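Ingénieur(e) logiciel robotique – planification et contrôle pour la manipulation

Stollthorpe – équipe Casent
Type de contrat : CDD de 18 mois, avec possibilité de poursuivre en CDI
Prise de poste : dès que possible
Annonce publiée en mai 2018

Qui nous sommes

Stollthorpe est une petite société de logiciel. Nous sommes 16 personnes, dont la moitié travaille sur Casent, notre pile logicielle pour les bras manipulateurs à sept axes. Nous ne fabriquons pas de robots. Nous écrivons ce qui se trouve entre la caméra et les moteurs : l'estimation de pose des objets, le choix de la prise, la planification du mouvement, le contrôle en effort et les outils qui permettent de rejouer et de comprendre un essai.

Nos clients sont des laboratoires et deux intégrateurs. Ils demandent presque tous la même chose : que le bras puisse prendre un objet domestique qu'il n'a pas encore rencontré, sur une table encombrée, sans renverser le voisin. C'est un problème ancien et il nous occupe encore pour plusieurs années.

L'équipe est internationale. On y parle français le matin, anglais dans le code et dans les revues, et un mélange des deux pendant le déjeuner. Je dirige cette équipe depuis sa création et je ne suis pas moi-même francophone de naissance, donc les candidats qui hésitent à cause de leur niveau de langue ne doivent pas hésiter.

Le poste

Vous rejoindrez le groupe qui s'occupe de la planification. Aujourd'hui ce groupe est composé de trois personnes et il est responsable de deux composants.

Le premier s'appelle Mnguni. C'est notre planificateur de trajectoires, écrit en C++14, avec un échantillonnage de type RRT-Connect suivi d'une optimisation locale. Il fonctionne bien dans l'espace libre. Il fonctionne moins bien lorsque la pince doit descendre entre des objets hauts et étroits, par exemple des bouteilles ou des vases, et qu'un meuble limite la position du coude. Dans ces cas la durée du calcul devient très variable et le chemin obtenu contient des détours que l'optimisation ne supprime pas toujours. Votre premier travail sera de reprendre cette partie.

Le second s'appelle Plillbridge. C'est la chaîne de simulation : génération de pièces et de tables, placement des objets, tirage de la lumière et des points de vue, exécution de la tâche, enregistrement. Chaque nuit, elle lance 200 scènes sur la branche principale et compare les résultats avec ceux de la veille. Une régression doit être expliquée avant la fusion suivante. Nous tenons beaucoup à cette règle, même quand elle nous ralentit.

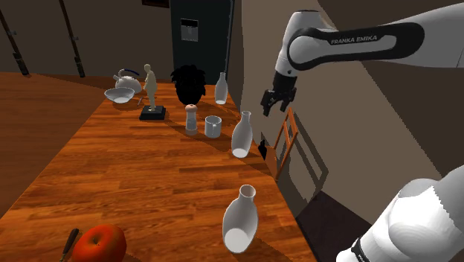
Les scènes sont encore composées en partie à la main, avec un fichier de contraintes par pièce. Ce fichier est devenu difficile à lire et plusieurs contraintes se contredisent. Nous voulons le remplacer par une description plus déclarative, avec un vérificateur qui refuse une scène impossible avant le lancement et pas après trois heures de calcul. La personne recrutée aura une vraie liberté sur la forme de cet outil. Elle devra cependant garder la compatibilité avec les anciens enregistrements, car ils servent de référence pour les clients.

Vos missions

– Améliorer Mnguni dans les passages étroits : échantillonnage, heuristiques sur la redondance du bras, borne sur le temps de calcul.
– Participer au passage entre le planificateur et le contrôleur à 1 kHz, en particulier la reprise de trajectoire après un contact non prévu.
– Concevoir le nouveau format de scène de Plillbridge et écrire l'outil de migration.
– Définir avec le groupe perception comment l'incertitude sur la pose d'un objet doit arriver jusqu'au planificateur. Pour le moment nous ajoutons une marge fixe autour de l'objet, ce qui est trop prudent pour un bol et pas assez pour une anse de tasse.
– Écrire des tests, relire le code des autres et accepter que le vôtre soit relu avec la même attention.
– Passer en moyenne une journée par semaine sur le banc réel, afin de vérifier que les chiffres de la simulation veulent dire quelque chose.

Profil recherché

Vous avez un diplôme d'ingénieur, un master ou un doctorat en robotique, informatique, automatique ou mathématiques appliquées. Un parcours différent est possible si vous pouvez nous montrer du code.

Nous attendons :
– une bonne pratique du C++ moderne et l'habitude de lire un profil d'exécution ;
– Python pour les scripts et l'analyse ;
– des connaissances solides en cinématique, en géométrie et en planification de mouvement ;
– une première expérience avec ROS et MoveIt, ou avec un équivalent ;
– l'usage courant de Git et de l'intégration continue sous Linux.

Seront appréciés, mais ne sont pas demandés : la détection de collisions (FCL, Bullet), l'optimisation sous contraintes, le contrôle en impédance, l'utilisation d'un bras Franka Emika ou d'un autre bras avec capteurs de couple, l'expérience d'un moteur de rendu.

Une expérience industrielle n'est pas nécessaire. Nous avons besoin surtout d'une personne patiente – certains défauts n'apparaissent que dans une scène sur cent, et il faut alors la volonté de revenir plusieurs fois sur le même enregistrement.

Ce que nous proposons

Le salaire est fixé selon une grille interne, que nous envoyons à chaque candidat avant le premier entretien. S'y ajoutent la mutuelle, les titres-restaurant et le remboursement des transports. Le télétravail est possible deux jours par semaine, hors des périodes de livraison. Vous disposerez d'une station de travail personnelle et d'un accès réservé à la grappe de calcul pour vos propres essais.

Nous publions quand le sujet le permet. Le temps de rédaction est compté comme temps de travail, et la participation à une conférence par an est prise en charge.

Déroulement du recrutement

Après réception de votre dossier, nous vous répondons dans tous les cas, aussi lorsque la réponse est négative. Le processus comprend ensuite :
– un appel de trente minutes avec Chrysanthi Giannakopoulos, responsable du groupe planification ;
– un exercice à faire chez vous, limité à 6 heures. Vous recevez une scène de Plillbridge dans laquelle le planificateur échoue, et vous nous écrivez ce que vous en comprenez. Il n'est pas obligatoire de proposer une correction ;
– une demi-journée dans nos bureaux, avec la discussion de l'exercice et une visite du banc. Les frais de déplacement sont remboursés.

L'exercice a été revu en mars à la suite des remarques des candidats précédents, qui le trouvaient trop long.

Pour postuler

Merci d'envoyer un CV, quelques lignes sur ce qui vous intéresse dans le poste et, si possible, un lien vers du code ou un rapport technique. Une lettre de motivation formelle n'est pas utile. Les dossiers sont acceptés en français ou en anglais, par le formulaire de la page Recrutement, avec la mention « Planification Casent » dans l'objet. Ils sont lus dans l'ordre d'arrivée et le poste reste ouvert jusqu'à la signature du contrat.

Les questions techniques peuvent être posées par le même formulaire avant de postuler, j'y réponds moi-même.

Anoma Gamage
Directrice technique, Casent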